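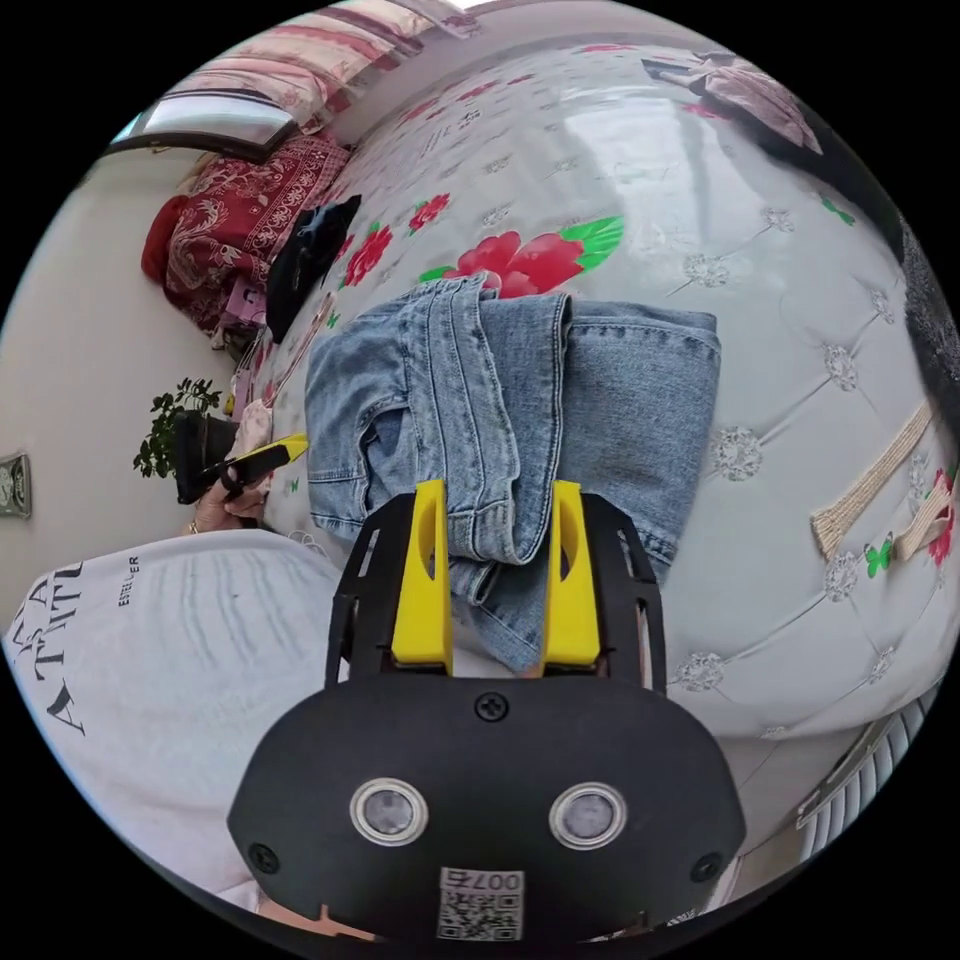 Laststead夹爪对比(英语:Laststead Gripper Comparison),中文资料中也称“Laststead对比”或“L对比”,是一项针对手持式平行夹爪及其配套相机、控制器的横向试用项目。项目以家庭环境中的织物操作为主要内容,由Laststead工作室发起,参与比较的夹爪分别称为Istton、Barrios和Erton,其中Erton有单目和双目两种版本,因此通常按4个配置统计。项目公布的总记录为3302次操作,经筛选后保留2514次。

该项目常被当作“手持夹爪采集的数据可以直接用于机械臂”的依据引用。项目自身的报告并未作出这样的结论,其中与机械臂有关的部分篇幅很短,条件也与手持部分不一致。

目录
1 背景
2 参试设备
3 方法
4 结果
5 争议
6 后续
7 参见

背景

手持式夹爪由人握持操作,末端结构与装在机械臂上的夹爪相同或相近,相机固定在夹爪本体上,随手移动。操作者用它夹取、拖动或折叠物体,相机画面与夹爪的开合状态一并记录,供日后训练控制策略。与遥操作机械臂相比,这种做法不需要把机械臂搬进住宅,布置时间短,单次成本低。支持者多强调这几点。

反对意见集中在另一方面。人的手腕灵活,力量控制细致,遇到布料打滑时会不自觉地补一下,而这些动作中有相当一部分是机械臂做不出来的,或者做得出来但速度差很多。记录里只有位置和画面时,补的那一下常常看不出来。手持夹爪的宣传材料一般不讨论这个问题。

Laststead对比的出发点比较朴素:市面上的手持夹爪各自公布成功率,所用物体、房间、判定标准互不相同,数字放在一起没有意义。工作室打算让同一批操作者在同一批房间里,用不同夹爪处理同一批衣物。这一设想后来只实现了一部分。

参试设备

Istton:双指平行夹爪,手指为实心硬质材料,前端贴有可更换的胶垫。开合由扳机经连杆传动,无电机。相机一枚,位于本体后部。厂商将其定位为“通用型”,但随机附带的物体清单全部是硬质小件,没有一样是布。

Barrios:双指平行夹爪,手指较软,受力时向内包覆。开合带有电动助力,因此需要独立控制器和电池。控制器与夹爪之间用线缆连接,报告中关于线缆缠绕的记录比其他三项机械故障的总和还长。

Erton单目版:双指平行夹爪,手指可弯曲,指根装在开放式支架上。相机一枚,朝向手指。

Erton双目版:机械部分与单目版一致,本体正面改为并排的两枚相机。厂商称双目布局有利于估计布料边缘的深度。对比报告认为两版之间的差别“方向正确,幅度存疑”,理由见下文。

四个配置在质量、握把角度和扳机行程上都不相同。报告列出了这些差别,但没有作任何校正。有批评者指出,握把角度直接影响操作者能否把手指平放到床面,对织物任务来说,这一项的作用可能大于相机数量。

方法

任务

试验任务共14项,全部在床面、桌面或沙发上完成,包括夹起裤脚、展开毛巾、对折衬衫、将叠好的长裤整体平移、从一摞衣物中抽出指定的一件等。每项任务规定了起始状态和完成状态,但起始状态由操作者自行布置,仅以文字描述为准。“松散地堆放”一类的措辞在不同房间里得到的结果差异明显。

场地

场地为有人居住的普通住宅,未作清理。发起方认为,空白桌面上得到的结果对家用场景参考价值有限,带花纹的床罩、窗边的逆光、随意放着的杂物应当算作条件的一部分。这一做法后来得到较多认可,也是整个项目争议最少的部分。

代价是可重复性下降。同一房间在上午与傍晚的光照相差很大,而各夹爪的使用时段没有轮换。Istton的记录大多在上午完成,Barrios因为充电的缘故多排在下午。报告的附录里能查到这一情况,正文没有提。

单手与双手

较大的织物需要两只夹爪配合,即左右手各持一只。报告把单手和双手操作合并计算成功次数,没有分列。由于Barrios只提供了一套控制器,它的全部记录都是单手完成,合并后的数字对它不利还是有利,视任务而定,外人无法还原。

判定

一次操作是否成功由操作者本人当场标记,之后由另一名工作人员看录像复核。复核只针对标记为成功的记录,标记为失败的不再查看。这样的安排会漏掉误标为失败的情况,对扳机手感较差的夹爪影响更大,操作者在烦躁时往往直接标失败并重来。

相机与控制器

所有相机均使用广角镜头,标定在每天开始时进行一次。夹爪跌落或与床架碰撞后是否重新标定,由操作者决定,没有日志。控制器方面,Istton和Erton只记录开合角度,Barrios另外记录电机电流。电流数据原计划用于估计夹持力,后因软手指变形量难以换算而放弃,报告中保留了图表,未作解释。

结果

在3302次操作中,788次因图像丢帧、定位丢失或标记缺失被剔除,剩余2514次进入分析。剔除比例在各配置之间并不均匀,Barrios最高,Erton双目版次之。报告没有说明被剔除的记录中成功与失败各占多少,因此各家成功率的可比性一开始就打了折扣。

就保留下来的记录而言,报告给出的排序大致如下:

夹取布料边缘:Erton双目版最好,Erton单目版与Barrios接近,Istton最差。
平移叠好的衣物:Istton最好,其余三者差别不大。
从一摞中抽取单件:各配置均不理想,报告未排名。
展开毛巾:Barrios最好,但记录数量最少。

平移任务的结果出乎一些读者的意料。硬质手指夹薄布时容易打滑,夹牛仔布一类的厚料时则受力稳定,叠成多层的裤子可以整叠推动。软手指遇到厚料会张开,表面上包住了,稍一抬起便松脱。由此可以看出,笼统地问“哪种夹爪更适合织物”,得到的答案主要取决于试的是哪种织物。

关于双目版优于单目版的说法,证据较为薄弱。两版由同一批操作者先后使用,单目版在前,双目版在后,学习效应没有排除。另外,手持操作时操作者用自己的眼睛看布料,并不依赖夹爪上的相机,相机多一枚本来不应影响人手的成功率。双目版若确有优势,应当体现在训练出来的策略上,而这一部分恰恰没有做完。报告以脚注形式承认了这一点,转载者几乎都略去了脚注。

机械臂部分

报告最后一节将Erton双目版装到一台六轴机械臂上,用手持数据训练出的策略重复14项任务中的4项。所选的都是手持阶段表现较好的任务,房间也换成了工作室内的一张床。结果以视频剪辑形式公布,没有给出尝试次数。其他三个配置没有上机械臂。

仅凭这一节,难以判断手持数据向机械臂迁移的效果,更无法据此在几种夹爪之间作出比较。

争议

选题偏向。14项任务中有9项涉及夹取薄料边缘,对手指细、可弯曲的设计有利。发起方回应称任务来自日常家务,没有刻意挑选,但未公布挑选过程。

设备来源。Erton的两个版本由厂商提供,Istton和Barrios为自行购买。报告注明了来源,同时表示厂商未参与评分。厂商曾在试验中途更换过一批手指,更换前后的记录合并计算,这一点直到12月的修订版才补入。

耗损。报告未统计手指磨损。操作者备注里多次出现“指面发滑”“胶垫翘边”等字样,对照时间可以看出,部分配置在后期的成功率有所下降。究竟是磨损、疲劳还是任务顺序造成,现有资料不足以区分。

数据开放。保留下来的2514次记录已公开,被剔除的部分没有公开。有使用者反映,公开部分中仍存在左右手编号互换的情况,双手任务尤其多见,使用前需要逐段核对。

引用方式。常见的二手说法是“Laststead对比证明双目夹爪更适合叠衣服”。原报告没有叠衣服的总分,也没有使用“证明”一词。另一种说法称Istton“不适合织物”,与平移任务的结果不符。

后续

Laststead工作室表示将进行第二轮试验,拟加入的改动有:固定各配置的使用顺序轮换,将单手与双手结果分列,夹爪跌落后强制标定,以及对标记为失败的记录抽样复核。所列改动基本对应第一轮受到的批评,没有涉及机械臂部分。

Barrios此后推出了无线控制器版本,厂商宣传页引用了第一轮中展开毛巾一项的结果,未注明该结果来自有线版本,也未注明记录数量。Erton停售了单目版,第二轮若要重做单目与双目的比较,只能使用旧设备,或者遮住双目版的一枚镜头。后一种办法保证了机械部分一致,不过遮住镜头的双目版与原单目版的视角并不相同,能否视为同一配置尚有不同意见。

参见

平行夹爪
柔性手指
手眼标定
织物操作
遥操作
模仿学习

分类:机器人末端执行器|机器人数据采集|设备评测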